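Collegiate church (Villalba usage)

A collegiate church, in the usage of the former diocese of Villalba, is a church other than the cathedral whose daily services are the duty of a body of clergy called a chapter. The members of the chapter are called canons. They hold their places by appointment, recite the daily office together in choir, and share in the income of the church according to its statutes. A collegiate church has no bishop's seat, and its chapter takes no part in the government of the diocese.

Status and foundation

A church became collegiate by a written act of the bishop, confirmed by the Holy See. The act named the number of canons, the source of their income, and the rank of the church among the others of the diocese. Three churches in the diocese held this status at the time the chapter rolls were first drawn up: Cletow, Ellora, and the church of the lower town at Villalba itself. Cletow was the oldest of the three and took first place in processions. A petition from Jinix for the same status was refused twice, in both cases on the ground that the income offered would not support a full chapter.

The minimum income was set at 300 measures of grain a year, or the same value in coin. Of this, 100 measures were kept apart for the repair of the building and could not be divided among the canons. The rule was not always followed. The Ellora accounts show the repair share being paid out to the canons in several years and restored later from the sale of timber.

Composition of the chapter

The head of the chapter was the provost at Cletow and the dean at Ellora. The two titles carried the same powers. Below the head stood the cantor, who had charge of the music and the order of services, and the sacristan, who kept the vessels, vestments, and candles. The remaining canons held no office and were ranked by date of installation.

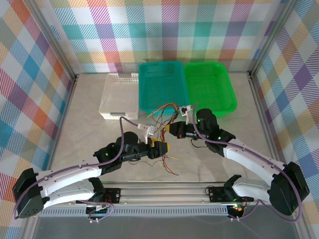
A canon who moved from one stall to a higher one did not need a new appointment. The change was entered in the chapter book and took effect at first vespers of the next feast of the patron. Until then the canon kept his old place in choir, though he could sign under the new rank. Where two canons had been installed on the same day, the elder by ordination went first.

Residence

Canons were bound to live within hearing of the church bell for nine months of the year. Absence beyond the permitted three months led to loss of the daily payments, which were given only to those present in choir. The main income of the stall was not touched unless the absence passed one full year. Study at a university and service to the bishop were treated as residence, but the canon had to ask for leave in writing before departure.

Vicars choral

Each absent canon was to supply a vicar to sing in his place. By custom the vicars became a standing body with their own common table and a small fund. They had no vote in chapter. At Ellora they were heard on questions of music only - a right that the dean could suspend.

Records

The chapter book of Cletow, in the numbering now used, runs to 238 leaves and contains installations, leave of absence, and fines. The Ellora series is larger, with 1356 separate entries, but has gaps where the binding was divided. No chapter book is known for the lower town church, and its membership is taken from tax lists and wills.

See also: Canon (clergy); Cathedral chapter; Prebend; Provost; Vicar choral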